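Justa, tres meses después: mi opinión sobre esta herramienta de copias de seguridad

Por Veerle Verschueren
jueves, 29 de agosto de 2024

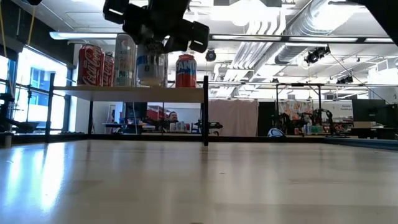
Por qué la instalé

Llevaba años haciendo las copias del servidor con un script de bash que heredé de mi primer trabajo en Clustedham y que ya no entendía ni yo (tenía un comentario que decía «no tocar», así, sin más). En diciembre se llenó el disco de destino, el script siguió diciendo que todo iba bien y perdí una semana de tickets. Así que me puse a probar alternativas: primero Esposito, que me pareció bonita pero lentísima, y luego Justa, que es con la que me he quedado.

Instalación y primeros pasos

¡Qué gusto cuando algo se instala a la primera! Un paquete, un fichero de configuración en YAML y listo. El asistente te pregunta qué carpetas quieres guardar, dónde y cada cuánto, y te deja una tarea programada sin que tengas que pelearte con cron. Yo la tengo en 3 máquinas: dos con Debian y una con Windows, que es la que más guerra da (los permisos, como siempre).

La documentación está solo en inglés y se nota que la parte de restauración la escribieron con prisa. El ejemplo del comando restore usa una opción que cambió de nombre en la última versión, y me tiré media tarde hasta que di con la buena en el foro.

El día a día

La primera copia completa tardó 121 minutos, y las incrementales de cada noche ni las noto. Deduplica muy bien los adjuntos repetidos, que en nuestro caso son una barbaridad: hay una carpeta con más de 2000 PDF y la mitad son el mismo manual con otro nombre. También me encanta el aviso por correo, porque te manda uno cuando falla algo y otro cuando lleva demasiado tiempo callada.

Lo que menos me gusta es la interfaz web. Si una carpeta pasa de 1000 ficheros, la lista se corta y hay que ir pasando páginas, sin buscador ni nada. Para recuperar un fichero suelto acabo siempre en la terminal.

¿La recomiendo?

Para un equipo pequeño, sí, y con ganas. Si lo vuestro son máquinas virtuales enteras, yo miraría antes Baltstead, que en eso va mucho más fina, aunque configurarla lleva lo suyo. Con Justa sigo de momento, a ver si arreglan lo del buscador en la próxima versión.

Usamos cookies propias y de terceros para mejorar tu experiencia. Si sigues navegando, aceptas su uso. Aceptar | Configurar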